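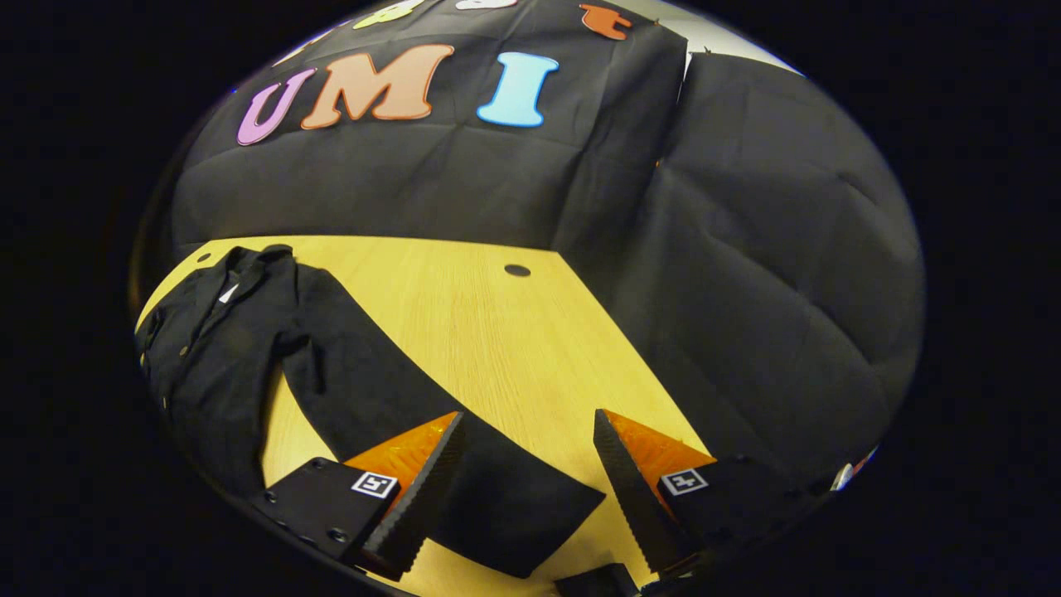

# Hutchins shop crew opens its jacket-folding build to the public

PLISVILLE, 22 September 2024 - For immediate release. Photos OK to reprint, credit the shop.

The Hutchins shared workshop is putting out the plans for Drunance, a hand-held gripper built on the back bench by members on their own time. Plans, parts list, print files, notes. All of it free. Open bench night to go with it, details at the bottom.

What it is: two fingers, a grip, a camera. A person holds it, picks up clothes with it, and the camera records what the fingers do. The recordings go to train an arm that will fold laundry by itself. The arm is not finished. This release is about the hand tool and the recordings, please don't headline it as a laundry robot.

## The build

Fingers have ridged black pads on the inside, translucent orange behind. Each one sits on a black block with a small square marker on it, black and white, so the software can work out how far open the fingers are. That part took the longest. First markers were glossy and washed out under the shop lights. Matte paper fixed it.

Pads were redone too. Smooth ones slid off cotton. Ridged ones hold a cuff without anyone having to squeeze hard, which matters after an hour of it.

"I sew, I don't solder," said Bernadette Kasprzak, who leads the build. "I came in with a broken iron and got talked into this. My end was the clothes. Everybody wanted to start with towels and I said no, start with a jacket, sleeves are where it goes wrong."

So the first clothing set is a black jacket. Buttons down the front, long sleeves, collar that won't stay put. The sleeve goes out across the table and the fingers come in on either side of the cuff. Pinch, lift, carry over, let go. Then shake the whole thing out and lay it down some other way.

Black on a pale wood table was deliberate. Good contrast, easy to check by eye later. Black cloth behind the table gave the software more trouble when the jacket got close to the far edge, and that is written up in the notes with the settings we ended up using.

## Where it stands

- 836 recordings kept so far, all of the jacket
- 107 more thrown out, mostly markers hidden behind fabric
- 2 hand tools built, second one is lighter
- 200 dollars in parts for the second tool, not counting the camera, which was donated

Sleeve recordings are in decent shape. Collar is weak. Anyone who looks through the set will notice we favored the left side of the table for a long stretch before somebody caught it. Newer ones are more spread out.

Next garment is a kids' hoodie, then a dress shirt if patience allows. Zippers are off the list for now.

## What's in the package

Print files for the fingers and both marker blocks. Marker sheet, full size, print at 100 percent or the measurments come out wrong. Parts list with substitutes where we tried them. Wiring page. A short write-up on table setup, lighting and how we name files. The write-up is rough. Corrections welcome, there is a notebook on the bench for exactly that.

Not in the package: anything for the arm. That comes when it works. The Plondstead group has offered bench space and a second arm for testing over the winter and we've said yes.

"People ask when it will do their laundry," Kasprzak said. "I tell them I'd like it to do one sleeve. One sleeve, twice in a row, and I'll bring cake."

## Background

Drunance started in June as a weekend project and was supposed to be done by the end of that month. The name came off a misspelled label on a parts drawer. Nobody fixed the label, and by then it was on the files.

Hutchins is a shared workshop in Plisville with wood, metal, sewing and electronics benches. Members pay monthly, day passes at the door. The gripper work is funded out of the members' own pockets plus one bake sale that did better then expected.

## Open bench night

Evening, doors at six, runs until people go home. Both hand tools will be out and visitors can use them. Recordings made that night can go in the set if the person agrees, there's a form. Kids welcome with an adult. Long hair tied back near the power tools, same as always.

Bring a garment if you want, washed please, nothing precious. We'd especially like to see stiff collars and anything with long cuffs.

Date is posted on the workshop door and on the members' board. Groups and schools should call ahead so we can set up a second table.

## Press contact

Bernadette Kasprzak, Drunance build lead
Hutchins shared workshop, Plisville

Best reached at the shop in the evenings. Leave a message with whoever picks up and say it's for the gripper bench. Print-size photos on request, same with a copy of the package on a stick for anyone who can't download it. Interviews fine, filming fine, just tell us the day before so the table is clear.

###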